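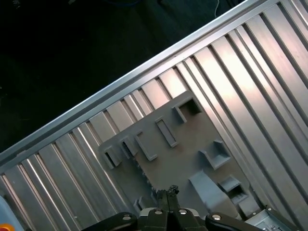
The Mitham workshop has spent the winter recording people steering an arm through small insertion jobs, and the recordings are what its learning system is trained on. The engineer who runs the sessions prefers to talk about the boring parts.

"We started in January with a target of 600 episodes," she says. "We threw away the first 100. The operators were all approaching from the same side, and the model learned the side."

Start positions are now drawn from a list, and the printed board is turned between blocks of recordings. An operator does nine runs, then hands over. Asked whether failed attempts are kept, she says yes, if the operator recovers. "A miss followed by a correction is worth having — it shows the policy what to do when it is slightly off. A miss followed by someone giving up goes in another folder."

The wrist camera does most of the work, in her view, and the slots are where it is tested.

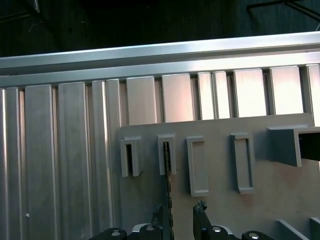 The fingers open on either side of the black strip at the second holder.

Flexible parts remain the slow ones. Rigid pieces can be described by a pose, she says, but a strip has a shape as well, and the labels inherited from Brenanura, the group's earlier project, had no field for it. They added one on 21st February and relabelled by hand.

The next board is being drawn up at Jekham. It will have tighter sockets. "Same rail, same gripper," she says. "I only want one thing to change at a time."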